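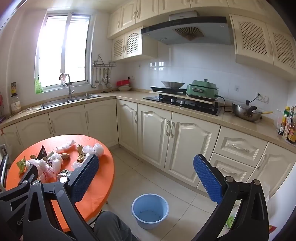 Walell Residences — Resident Support
Ticket: Kitchen, unit 32
Subject: Slow drain in sink, smell near window side
Opened by: Châu Lại
Category: Plumbing / Kitchen
Priority: Normal
Status: Closed
Opened: 2 Dec 2021

Original message

The kitchen sink is draining slowly. It is the stainless double sink under the window. The left bowl is worse than the right one. If I run the tap in the left bowl for a minute the water comes up in the right bowl and sits there. There is also a sour smell on that side of the kitchen, mostly in the morning. The faucet itself works fine and I don't see water on the floor tiles.

I have tried hot water and dish soap. I have not used any chemical drain cleaner. I still have a bottle of Flostwood left by the last tenant but the label says to ask first if you have plastic pipes, and I don't know what pipes I have.

Reply from Support

Thank you for the report. Please don't use the Flostwood. The pipes under that sink are plastic and the trap has an older washer that doesn't do well with it.

Can you tell us the following:
Does the water go down in the end, or does it stay?
Is the bathroom sink slow too?
Has anything solid gone down the drain, such as rice, coffee, grease or nut shells?
Is the cabinet floor under the sink damp?

Reply from Châu Lại

It goes down in the end. It takes almost 30 minutes if both bowls have water in them.

Bathroom is fine.

Cabinet floor is dry. I put a paper towel under the pipes overnight and it was still dry.

Solid things — maybe. We eat a lot of walnuts and the shells end up on the round table. When I wipe the table I shake the cloth out over the sink, so crumbs and bits of shell have gone in there. There is a strainer in the right bowl but not in the left.

Reply from Support

The shells could be the cause. Small pieces settle in the bend and hold grease. You can clean the trap yourself, or we can send someone in 2 working days. If you want to do it:

1. Empty the cabinet under the sink.
2. Put a bucket under the trap.
3. Loosen the two plastic nuts by hand. No wrench, they crack.
4. Let the trap drain into the bucket, then take it off.
5. Clean it out with a bottle brush. Do not rinse it in the same sink.
6. Put it back with the washers facing the same way as before. Hand tight.
7. Run the tap on low and check for drips.

Reply from Châu Lại

Did it. I have a light blue bucket that fits in the cabinet if I tilt it. The near nut came off easily, the far one needed a rubber glove for grip.

The trap was packed with gray sludge and shell pieces. Cleaned it with the brush and rinsed it in the bathtub. After putting it back there was a drip at the far nut. I took it off again and the washer was in backward. Turned it around, no drip.

Left bowl drains right away now. Right bowl is better but still a bit slow.

The smell is less but I can still notice it.

Reply from Support

Good. For the right bowl, take the strainer out and look at the short pipe between the bowls. It often has a film in it. The same brush will reach.

For the smell, please check the trash and any food left out on the table or the counter. Shells and snack wrappers left in plastic bags will start to smell after a few days, and it is easy to take that for the drain. Also wash the bucket with soap before you put it away.

Reply from Châu Lại

Brushed the short pipe and a lot of black film came out. Both bowls are the same speed now.

I threw out the shells and the old wrappers and wiped the table into the trash this time. No smell for 6 days. I bought a Mạc strainer for the left bowl, the flat kind. It sits a little high but it stays in place.

Is the washer something I should replace?

Reply from Support

Not if it is dry. We have put it on the list for the March visit and will change both washers then. You don't need to be home.

Closing this ticket. If the sink slows down again, reply here and it will reopen.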